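About Pridine

Pridine is a home robotics build run by Ladan Zarei out of a garage workshop. We started in September with one goal – a desk-sized arm that can sort eyeglasses on a table. Everything gets tried in simulation before we cut any parts. 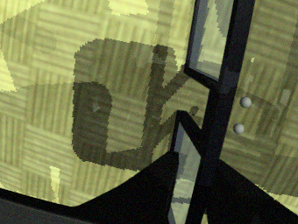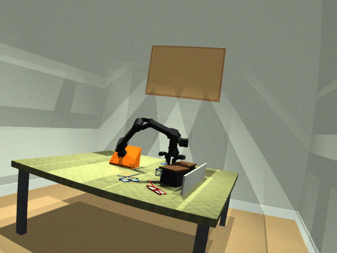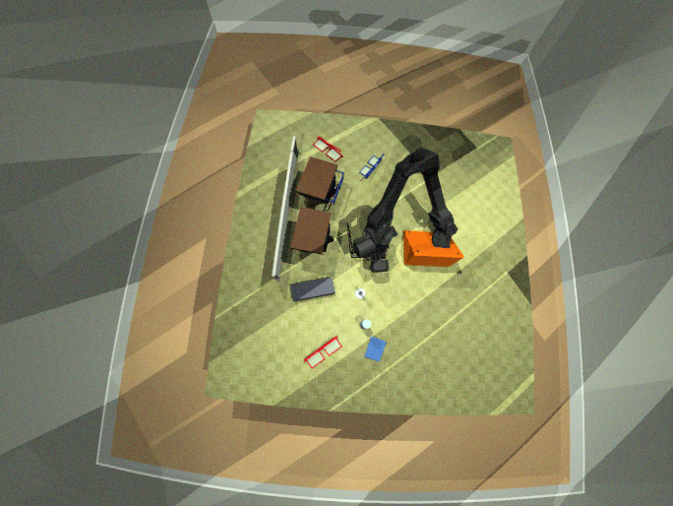 The arm and work table in simulation. The first view is close in at the gripper.

So far the build has cost $1,325, mostly motors. Our controller software is called Ondar, and it has 689 saved runs behind it. Visitors are welcome on Fridays – email first.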